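Wudlow water utility to replace 973 valves before winter

Print this article
E-mail this article

29 June 2018

The Wudlow water utility will replace 973 street valves under a contract awarded to Furkska, according to a notice filed with the town clerk. Work starts on the east side and moves toward the reservoir in five stages.

The valves were installed when the network was first extended beyond the rail line. Many no longer close fully, so crews repairing a broken main must shut off a larger section than the repair requires. A break near the bus depot in early June left up to 3,000 households without water overnight.

"A valve that closes most of the way is no use to a repair crew," said Aminu Ojo, network engineer at the utility. "The next one up the line has to be closed, and that takes in another four or five streets."

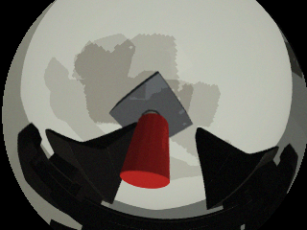

Replacement valves will be of the resilient-seated gate type, supplied by Zoëga. Each will be pressure-tested before the trench is backfilled. Pavement will be restored in two passes: a temporary patch on the day of the work, and a permanent surface once the fill has settled.

Customers will get written notice three days before a planned shutoff. Þórey Juhl, who manages the contract for Furkska, said most shutoffs would fall between the morning and evening peaks. Water may run cloudy for a short time afterward – the utility advises running a cold tap until it clears.

The cost will be met from the existing capital budget. No change in rates is planned this year.

Comments

Oisín Conneely: Does this include the valves on Mill Road? Ours was paved over two summers ago.

Myung-ja Um: The notice lists Mill Road under stage 3. The map is at the clerk's office.

Grímur Damgaard: Temporary patches on our street lasted all of last winter. I would like a date for the second pass.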